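Dienstag, 8. Dezember 2020

So, Thread übers Nähen. Also nicht Kissenbezüge, sondern Gewebe. Ich sitze seit gestern im Nahtkurs in Drolthorpe und muss das irgendwo loswerden, zu Hause will es beim Abendessen keiner mehr hören 😅

Vorab: Ich kann nähen. Dachte ich. Haut zu, Einzelknöpfe, hübsch nebeneinander, Faden ab, fertig. Und dann sitzt du da vor einem weichen, glänzenden Stück Gewebe, das bei jedem Stich ein bisschen woanders hinwandert, und fühlst dich wieder wie im ersten Semester mit der Bananenschale.

Das Skript hat fast 300 Seiten. Gelesen habe ich davon das Kapitel über Nadelhaltung, und das dafür dreimal. Im Zug, im Bett und heute früh noch mal beim Kaffee (Fleck auf Seite eins, sorry).

Was da drinsteht und was ich jahrelang schlampig gemacht habe: die Nadel vor dem Stich richtig fassen. Nicht irgendwie greifen und dann mit dem Handgelenk ausgleichen! Wenn sie schief sitzt, rollt sie weg, sobald Widerstand kommt. Dann drückst du fester, dann reißt der Stichkanal aus, dann schimpfst du.

Gestern habe ich viel geschimpft.

Zweites Thema, ewiges Thema: der Faden. Zu lang und er legt sich überall hin, nur nicht dahin, wo man ihn haben will. Zu kurz und man steht beim letzten Knoten mit einem Stummel da und tut so, als wäre das geplant gewesen. Ich bin Team zu lang. Man sieht es meinem Arbeitsplatz an.

Schwarz auf Rot ist übrigens schon sehr dankbar fürs Auge. Trotzdem verliere ich ständig den Überblick, welches Ende jetzt welches ist, gerade wenn zwei Stränge fast parallel laufen.
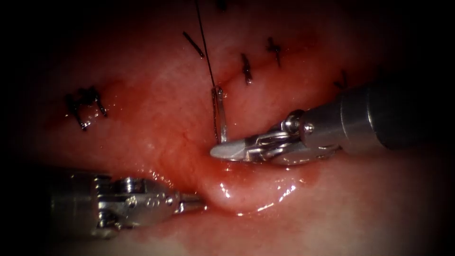
Gibt's einen Grund, warum du schwarzen Faden nimmst, ich hab mit dem violetten immer viel besser gesehen, wo mein Knoten sitzt? Kam eben als Antwort rein, und die Frage ist gut! Ganz unspektakulär: Der schwarze lag in der Kiste. Auf hellen Stellen finde ich ihn super, auf dunkelroten muss ich zweimal hinschauen. Violett probiere ich morgen, falls ich welchen auftreibe.

In der Kiste waren sonst noch zwei angebrochene Packungen von Fodstead und eine von Stevens, bei der das Etikett halb ab war. Die Leute hier haben dazu Meinungen wie andere zu Fußballvereinen. Ich merke beim Knoten ehrlich gesagt vor allem, ob ich gefrühstückt habe.

Apropos Knoten. Meine liebste Übung bisher: 5 Knoten hintereinander, ganz langsam, und nach jedem einmal alles loslassen und gucken. Liegt er flach? Sitzt er in der Mitte oder seitlich? Zieht er die Ränder zusammen oder würgt er sie? Meine ersten haben gewürgt. Alle.

Der Fehler war das Ziehen. Ich ziehe nach oben, immer, weil sich das irgendwie gründlich anfühlt. Zieht man schön flach zur Seite, legt sich die Schlinge fast von allein. Steht vermutlich auch im Skript, so ab Seite 200 irgendwas 🙈

Und die Pausen! Ich war drei Stunden am Stück dran und habe in der letzten Stunde exakt denselben Murks gemacht wie in der ersten. Kurz raus, Tee, wieder rein, plötzlich ging der Stich, an dem ich die ganze Zeit rumgewurschtelt hatte. Ärgerlich, wie gut das funktioniert.

Was noch wackelt: der Rückweg. Hin kriege ich die Nadel sauber durch, beim Durchziehen fasse ich sie dann zu weit vorne und mache mir die Spitze stumpf. Wer da einen Trick hat, bitte in die Antworten, ich nehme alles.

Im Januar geht es in Flornport weiter, dann fortlaufende Naht. Davor habe ich Respekt, denn da hilft kein Abschneiden und Neuanfangen, wenn in der Mitte eine Schlaufe locker ist. Bis dahin übe ich daheim. Hähnchenschenkel ist gekauft, der Rest der Familie wurde informiert, dass der nicht in den Ofen kommt.

Morgen Fotos vom violetten Faden, wenn es klappt. Jetzt Nacken dehnen.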